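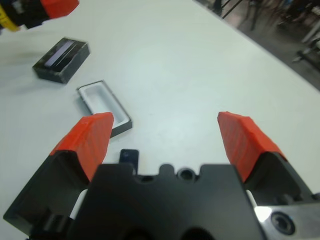 Prokness asks whether vinegar is ok for the coffee maker, or does it have to be the powder stuff. Vinegar's fine for a plain drip machine. Half vinegar, half water, run it through, then 2 tanks of clean water. Smells awful. Open a window.

For espresso I use Urnex and go by whatever the packet says. Don't mix it with vinegar – pick one.

More bits that came up this month:

**Kettle.** Lemon juice and water, boil, leave it an hour. Rinse. Flakes still stuck on the bottom? Do it again, don't scrape.

**Burnt pan.** Baking soda, hot water, overnight. Wooden spoon in the morning. No steel wool on nonstick, ever.
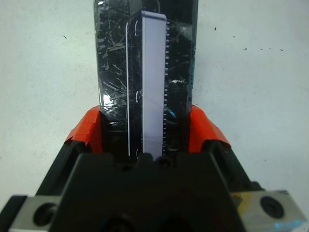

**Drains.** Hair catcher first, chemicals last. Kettle of hot water down the kitchen sink once a week keeps the grease moving. Not boiling if you have plastic pipes – let it sit 5 minutes.

**Sticky drawers.** Rub a candle stub along the runners. Works on old wooden windows to. Did ours last October and they still slide.

**Label glue on jars.** Cooking oil, wait, wipe, then dish soap. Peanut butter works but what a mess.
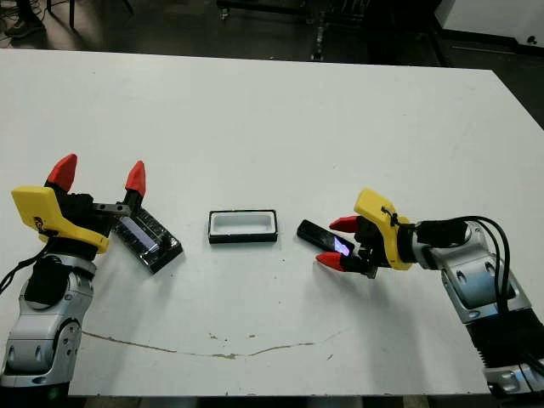

*Govuda – editor, Home Tips*

**Cutting boards.** Coarse salt and half a lemon, scrub, rinse, stand it on edge to dry. Flat on the counter and it warps. Mineral oil when it looks pale, not olive oil, that goes rancid.

**Squeaky hinge.** Pull the pin, rub it with bar soap, put it back. Wipe off teh extra.

Freezer tips next, send yours in.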